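Clasbridge Community Help > Home & Rentals > Kitchens

Stove knob markings worn off, landlord says buy my own?

Posted by Kuo-hua Tu

Moved into a unit on the Huang side of Clasbridge in February. Stove is electric, older, works fine. Problem is the printing around the knobs is almost gone. I can tell off from on and thats it. Last night I had rice on what I thought was low and it scorched in 12 minutes.

Asked the landlord for new knobs or a new panel. He says knobs are "wear items" and I should order my own. Brand is Misum, model sticker inside the drawer is half peeled so I only have part of the number. Questions I guess: can I just get universal knobs, will they have the markings on them, and is this really on me and not him? Lease says he maintains "supplied appliances." Nothing about parts.

Don't want to spend a lot on a stove I don't own. Also don't want to burn dinner every night.

3 replies

Ho-yin Kwan

Had the same fight two years ago, different building. Read the lease line again. "Supplied appliances" is him, in my opinion, and a stove you can't set is not maintained. Send it in writing. Email is fine. Say what's wrong, say since when, ask for a date. Keep it short, no lecture. Mine came around after the second email and paid for the part.
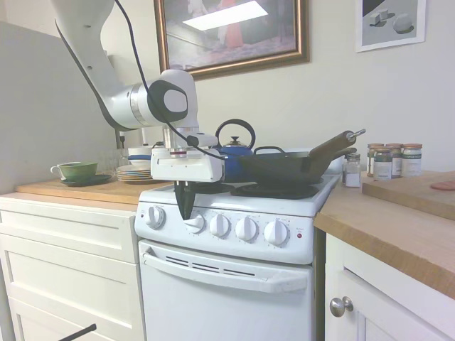 Universal knobs are a mixed bag, so pull one of yours first and look at the stem. Power off at the breaker, then straight out, no twisting. Some stems have a flat side, some are split, and the sets come with little inserts to match. Next thing is where the numbers are. If they're on the knob, new knobs fix it. If they're on the panel around each knob, like the white range in the photo with its row of five, new knobs do nothing for you and you need a panel or a decal sheet. Sounds like yours is the second kind. I'd get decals. Mine were $8 from the parts counter at Endum and they've held up to a lot of wiping. Clean the panel with rubbing alcohol first, let it dry all the way, dont rush that.

Get the full model number before you order anything. Try behind the bottom drawer, on the frame itself, there is sometimes a second sticker.

clasb_renter32

just use a paint pen. done

Kuo-hua Tu

Thanks both. Found the second sticker, it was on the frame down by the floor, had to lie on the kitchen tile with a flashlight. Full number now. Decals exist for it, $12 with shipping, so a bit more than yours.

Emailed the landlord too. No reply yet. Does anyone know if I can take it off the rent if he ignores me? Not trying to start a war over 12 bucks

Ho-yin Kwan

Wouldn't take it off the rent without his ok in writing. That can go bad fast, even over a small amount, and rules are different depending where you are. City tenant line can tell you, they pick up after 8 in the morning, call early or you'll be on hold.

And test each burner when the decals are on. Put a pan of water on, see where it starts to simmer, make a tiny pencil mark there. Old stoves drift. Medium on my left front is more like high on the others, so the printed number only gets you so far anyway.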